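Akyol refits its small-room study desks with hanging wire storage

November 19, 2020

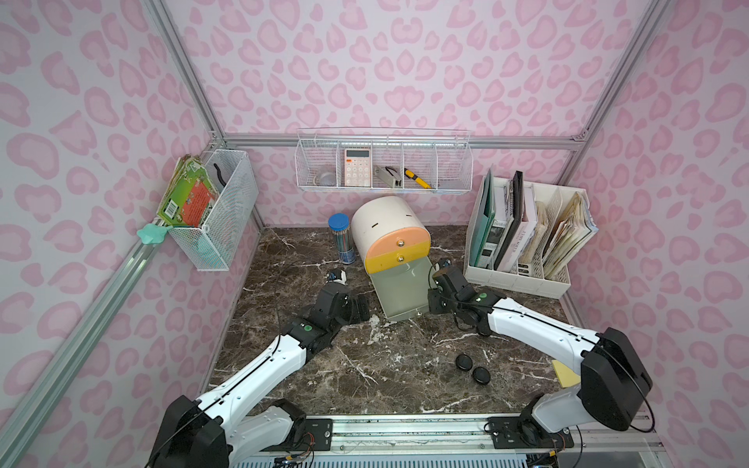 Stimamau, replying to the notice on the tenants' page, asked whether wall baskets would hold up under a full load of books, or whether everything heavy would end up back on the desk by March.

Akyol, which lets furnished study rooms in the Gikar building, says the load is carried by the rail and not by the wall covering. Each basket hooks over a metal rail, and its weight goes down through the uprights to the base of the unit. The covering is only paper and takes no fixings. Tenants are asked not to add adhesive hooks, which lift the print when they are removed.

The refit covers 66 rooms. In each, the desk stands in a recess closed on three sides, so storage that used to spread over the work surface can move to the walls. The layout has three zones. Small tools go on the back wall in a divided mesh basket: tape, stapler, calculator, utility knife. Books in current use go in a basket on the left. Folders and notebooks stand upright in a slotted organizer on the right, which rests on the work surface and can be moved.

The back basket is divided because a single open bin was tried first and did not work well. Staplers slid to one end and small items collected underneath them. With one item to a compartment, the user can see at once what is missing. A utility knife should be stored with the blade fully retracted. Where a desk is used by children, the knife is to be left out of the basket altogether and kept in the hall cabinet.

Small drawer boxes are the one part of the set that has caused trouble. They are light, and the drawers have no stop at the back of the travel, so a drawer pulled by its knob can come all the way out. Tanavar, the supplier, has agreed to send a revised runner with a raised lip. Until then the advice is to keep the heaviest contents in the bottom drawer and to put one hand on top of the box when opening it. A box being emptied for cleaning can be laid on its side and the trays taken out one by one. The trays should go back in the same order — they differ slightly in fit, and a tray forced into the wrong opening will jam.

Colored pencils are kept in a clear container with a lid. Akyol chose a clear container after tenants in the first rooms complained of having to open three or four tins to find one color. The lid is a push fit and should not be used to lift the container.

The work surface has a dark marble pattern. It can be wiped with a damp cloth and a little dish soap. Scouring powder dulls it, and cutting directly on it leaves pale lines that cannot be polished out. A cutting mat may be borrowed from the front desk in Gikar, one per room.

In all, 786 wire baskets were ordered for the building, including those for the hallways and the shared reading room. The total number of parts, counting hooks, clips and organizers, came to 3273. Spare clips are held at the front desk and are free. A replacement basket costs the tenant only if the hooks have been bent by overloading.

On the question of weight, Akyol gives no fixed limit for books. The working rule is that a basket should hang flat against the rail. If the lower edge swings outward, or the front wires bow, some of the books should be moved to the upright organizer. Thick sketchbooks and bound volumes belong there in any case, in the outer slots, where they can be pulled out without dragging the thinner notebooks with them.

Rooms on the two lower floors have been finished. Work on the upper floors continues, and tenants there will get a note under the door before the fitters arrive. Desks should be cleared beforehand, including anything taped or clipped to the rails. Fitting takes less than an hour per room, and the tenant does not need to be present. Old desk trays may be left in the hallway for collection.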